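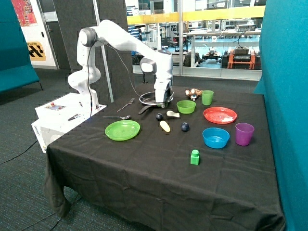 Rules for Robots (and for the People Standing Next to Them)

By Sorcha Duggan
Wed 17 August
Shares: 222 | Comments: 3

My job is to help people work with robots without getting bumped, pinched or shouted at by me. I'm mostly joking about the shouting! When I visit schools, the first question is nearly always "Can I drive it?" and the second is "What does the red button do?" So let's start with the button.

A red button on a robot is very often the stop button. The posh name is an emergency stop, and grown-ups in robot labs shorten it to e-stop. When you hit it, the robot should stop moving, whatever it was in the middle of. A proper emergency stop is usually a fat red button shaped like a mushroom, often with yellow behind it, so that you can find it in a hurry and smack it with your whole hand. The rule is that anybody may press it. You don't have to be the boss, and you don't have to be sure that something is wrong. If you feel worried, press first and talk afterwards. I have never told anyone off for pressing it.

Letting go of the button again is a different matter. Starting up after a stop is a job for the person in charge, and only when they've looked all round the robot and worked out what happened. A good robot won't leap back into action just because somebody has reset the button, either. It waits to be told.

Next comes the question of where to stand. Every robot arm has a reach, the same as you do. Stretch your arm out and turn slowly on the spot (mind the lamp) and you've drawn an invisible bubble round yourself. A robot arm has a bubble too, and while the arm is switched on and ready to move, your head and hands stay outside it. Some workplaces put a fence round the bubble. Others paint lines on the floor or use a sort of invisible light curtain that stops the robot when a person walks through. Yellow and black stripes are a very common way of saying "careful", and wasps seem to have had the same idea!

Do small arms need rules as well? They do. A little arm on a table might be no longer than yours, but it has no idea that your finger is a finger. If it's been told to close its gripper, it closes its gripper. The joints are worth watching too, as they fold up like your elbow and can nip anything caught in the bend. So tie long hair back, tuck in scarves and hoodie strings, and take off dangly bracelets.

Then there's whatever the robot is holding. Suppose you've got a small arm practising with kitchen things, say plates, bowls, cups, a fork and a spoon. A plastic cup can be dropped all day long and the worst you'll get is a clatter. A knife is another story. Even a gentle robot is not gentle with a knife in its gripper, and the people who check robots for safety have to think about the arm AND the tool together. In my own sessions the children's table gets toy food and blunt things, and anything sharp is handled by an adult.

You may wonder who decides all this. Some of it is written down in things called standards. A standard is a long, careful list of rules that experts from lots of countries have argued over and agreed on, so that a robot built in one place can be used safely in another. The one I use most has corners folded down on nearly every page, and there's a tea stain on the bit about stopping distances.

Before any of that, though, comes something called a risk assessment. It sounds dull and I love it. You sit down and ask, "What could go wrong? How badly could it hurt somebody? What can we change?" Back in May I did one with a class in Derkham, and they filled 79 sticky notes. One of them said "the robot might get bored". We had a good chat about that one.

You could try it at home with a toaster. Ask a grown-up to join in, leave the toaster switched off, and write down everything that might go wrong and what you'd do about it.

Comments (3)

Dymphna Doherty
My son did the toaster and has now moved on to the stairs. We are not allowed to carry more than one thing.

Yuzuki Mizuno
What happens if the power goes off while the robot is holding something?

Sorcha Duggan
Lovely question, Yuzuki! It depends on the robot. Many bigger arms have brakes that clamp on by themselves, but some small ones just flop, so you never stand underneath to find out.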